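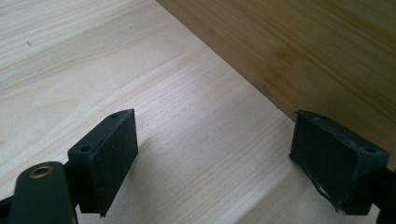 ## Getting your house on paper before you need a claim

Most people who file a homeowners or renters claim have to list what they lost from memory. It takes weeks, and things get left off. A home inventory made on a quiet afternoon in February saves most of that work.

### Start with the kitchen

Kitchens hold more than people expect, and most of it is behind doors. Open every cabinet and drawer and take one photo of each with everything in place. Then write down the larger items on their own lines:

- maker and model number (usually on a plate at the back or underneath)
- where you bought it
- what you paid, or your best guess
- month and year, if you know it

Small things can be grouped. "Flatware, service for 8" is fine. So is "baking pans, 13, mixed." Adjusters see lines like that all the time. Don't group anything that cost more than your deductible.

### Then the workshop or garage

Hand tools go by the drawer, power tools one at a time. Serial numbers matter more here than in any other part of the house, because tools get stolen and resold. If the number is worn, rub a little chalk over it, wipe, and read it in low light from the side.

Batteries and chargers are easy to forget. A charger and two packs can cost as much as the drill they came with.

If you use any of the tools for paid work, ask your agent about it. Many home policies put a low limit on business property, and some leave it out once it's off the premises.

### Where to keep the list

A copy that burns with the house is no use. Keep one with a relative or in a safe deposit box, and email one to yourself. I keep mine in a plain spreadsheet, 172 lines at the moment, with the receipts scanned into a folder next to it. Thermal receipts fade, so scan them the week you get them.

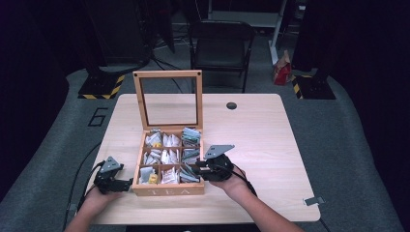

Divina Cabanatuan wrote in that she goes room by room with her phone on video, talking the whole time, and types the list up afterward. Her insurer took the video along with the list after a kitchen fire and asked for receipts on only 6 items. She adds that you should open the freezer too, since spoiled food is often covered up to a set amount and she had no idea what had been in hers.

Video works well for a first pass. Go slowly, and say model numbers out loud in case the picture blurs.

### Water damage notes

Sinks, dishwashers and washing machines cause a lot of the claims on a normal house. A few habits help:

- Know where the main shutoff is and turn it once a year so it doesn't seize.
- Replace rubber washer hoses with braided ones. Write the month on a piece of tape around the hose.
- Pull out the bottom drawer by the sink and feel the floor behind it.
- Photograph the area under the sink when it's dry. A dated picture helps if there is a question later about a slow leak. Policies often pay for a sudden break and refuse long-term seepage.

### Keeping it current

Add new things as they come in. Cross off what you sell or give away. Check the total against the personal property limit on your declarations page at renewal, and call if the list has passed it.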